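自己动手去水垢：浴室玻璃和水龙头的清洁步骤

搬进Gilville的老公寓以后，我最头疼的就是淋浴房那层白蒙蒙的水垢。试过好几种办法，现在这一套我特别喜欢，材料便宜，做完玻璃亮得让人想多洗一次澡！

先准备这些：白醋、小苏打、喷壶、两块超细纤维布、一把旧牙刷，还有刮水器。

第一步，白醋和温水一比一兑好，装进喷壶，从上往下喷满整面玻璃，等26分钟。水垢厚的地方贴一张浸过醋的厨房纸，免得醋液流光。

第二步，用湿布打圈擦。边角和胶条处用牙刷蘸一点小苏打糊轻轻刷，力气别太大，胶条很容易起毛。
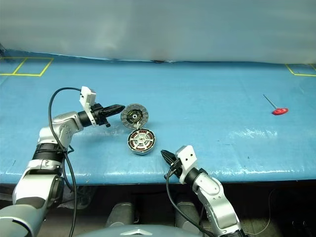 铺着亮蓝色台布的宽桌，桌角贴有黄色胶带

第三步，水龙头用醋布裹住，橡皮筋固定，将近60分钟后拆开，冲净擦干。镀金、黄铜或者带涂层的龙头别用这个办法，用中性洗洁精就好。大理石、水磨石台面也要避开醋，溅上了马上用清水擦掉。

第四步，清水把玻璃冲两遍，刮水器从顶上一刮到底，每刮一下用干布抹一下胶条，这样不留水痕。

再提醒一句，醋千万别和漂白水一起用，会产生有毒气体。打扫时开着窗或者排风扇。

住Stolham的Poppy Holroyd留言问花洒怎么办：拆下来整个泡进醋水里，出水孔用牙签通一通，水流一下子就顺了，真的很过瘾！

平时洗完澡顺手刮一遍玻璃，下次大扫除会轻松好多。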